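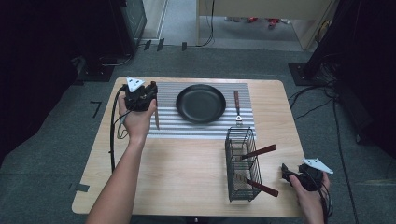
Vacancies / Software

Software engineer, manipulation data and tooling (perception and planning)
Makero, Dritby. Full time, permanent.

Most adverts for jobs like this one promise that you will help put a robot in every kitchen. We don't expect to do that, and we are wary of people who say they will. Makero writes software that turns recordings of hand-held grippers into something a planner can use. Sometimes the planner then does what the person did. Quite often it does something else, and we would like to hire someone who wants to know why.

Our tabletop work covers dull things: a frying pan, a spatula, a striped mat, a wire basket with utensils in it. We have 31 task scripts at present. We think 17 of them are worth keeping, and part of your first month will be arguing with us about which.

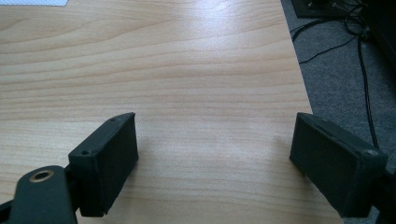

Gripper view: both fingers open, nothing held, table edge and floor cables to the right.

The work

You would look after Pistero, our in-house tool for lining up the head view with the two gripper views and the tracked pose of each hand. It is a patchwork. The time alignment is decent. The pose tracking is less good than our slides claim, and glare on a pale tabletop upsets the feature matcher more than we like to admit. The grasp planner, Wijaya, takes what Pistero gives it and trusts it far too much. You would teach it some doubt.

You would also write the checks that throw bad recordings out. We would sooner train on 40 sound runs than on a heap that no one has looked at.

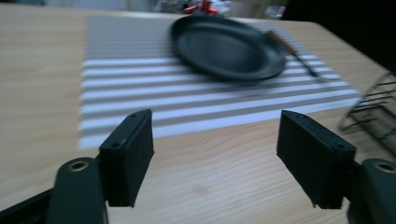 Motion blur on the mat and plate. Wijaya has to cope with views like these.

What we ask for

Good Python and enough C++ to fix someone else's. Some camera geometry, learned anywhere. A habit of plotting the data before believing the score. At least 2 years of looking after code that other people depended on. A doctorate is fine but earns no extra points, and neither does a long list of model names.

Please don't send a demo video unless you also tell us how many times it failed.

How to apply

Send a CV and one page on a result you stopped believing in, and what changed your mind, to Baiba Šimkus, who leads the software group. Rattana Hemmin can answer questions on pay, hours and visas. Applications close on Friday, January 2, 2026. Interviews are held in Dritby or by video, with no puzzles and no take-home task.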